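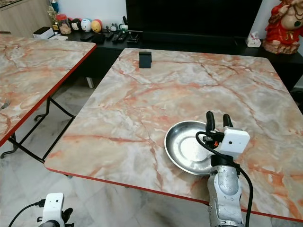
4.2 When is supper?

I went into the Tasero diaries thinking that the time of the evening meal would be the easy bit. You ask people when they eat, they write down a time, you put the times in a column and off you go to the interesting questions. I had even set aside a single afternoon for it (Brodie Pomare, who shared the coding with me, still brings this up). We ended up spending most of May on that one column, and this section is my attempt to set out what was in it.

To recap from section 3, we gave paper diaries to 37 households in Postodero and got usable ones back from 26. Each household kept one diary between them, usually somewhere in the kitchen, and whoever felt like it filled it in. We asked for the time supper started, who was there, and anything that got in the way. We didn't say what we meant by 'started'. That was an oversight on my part, and I'd like to claim it as clever design, but Laiba Orakzai spotted it only after the diaries had gone out and by then it was too late to do anything.

So people decided for themselves. Some wrote down the moment the food was ready. Others wrote down when the first person sat, or when the last one did, and one father timed everything from when he began shouting up the stairs. In homes where several people wrote in the diary you can watch the meaning change with the handwriting. A mother in the Keskin flats has supper at half past six all week, her teenage son takes over the pen and it jumps to ten past seven, and as far as we could work out from the interview the household was doing much the same thing every night. She was writing down when she served it and he was writing down when he turned up.

My first instinct was to fix this. We drafted a rule (start means first mouthful) and tried to work backwards from the notes, and it went badly. Brodie and I disagreed on so many entries that we gave up before the end of the second batch – a bit embarrassing, given that we'd written the rule together over lunch. What we did in its place was keep the times exactly as written and add a code for what the time seemed to refer to, with a 'can't tell' code that got a lot of use. 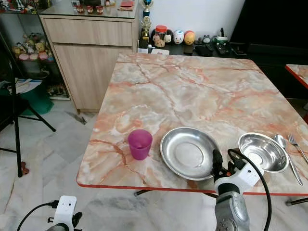

Does it matter whether supper starts when the food is ready or when people sit down?
It matters a good deal if you want to compare households, as the gap between the two can be longer than the meal itself.

The gap turned out to be where most of the grumbling lived. People had no shared name for it. One couple called it 'the hover', and I've borrowed that here for want of anything better. During the hover the food is done, or nearly done, and the people are not yet eating it. Somebody is on the phone. Somebody has gone to find a charger. The cook, in nearly every interview, described this stretch of time in some detail and with feeling, and the others in the house often had to be prompted to remember it existed at all.

I asked cooks what they did to shorten it. Calling early was the favourite, by which I mean announcing supper a few minutes before it was true. The trouble is that everyone else learns this quite fast and starts adding the minutes back on. One woman told me she had been calling supper earlier and earlier for years and was now, in her words, 'calling it while the onions are still in the bag'. Two households had tried Joltell, a reminder app that buzzes every phone in the house at once, and both had dropped it. The complaint was the same each time: a buzz from the app didn't feel like being asked by a person, so it was easy to swipe away.

Laying the table came up too, though less than I'd expected. Where the cook laid it, it was just another job to get through. Where it belonged to somebody else, it seemed to work as a kind of early call that couldn't be faked, and those homes grumbled less about the hover. I wouldn't lean on this very hard. They were also the homes with younger children, who were perhaps hungrier, or simply nearer the kitchen to begin with.

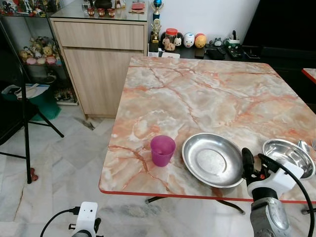 Figure 6. Cup, plate and bowl on a table with a marble-patterned top.

People living alone are worth a word of their own here. I'd assumed they would have no hover, there being no one to wait for, and I was wrong. Several described letting a finished meal sit while they picked something to watch, and one man said he liked to wash the pans first so that supper would 'feel like the end of it'. His diary has two times for every evening, with an arrow between them. I wish I'd thought of asking everybody to do that.

Laiba has since redrawn the diary page with two boxes, one for food ready and one for first mouthful, and we tried it on a handful of friends before the second round. They filled in both boxes without any fuss. A couple of them also wrote rude remarks about their families in the margin, which we have kept, and which I come back to in section 4.3.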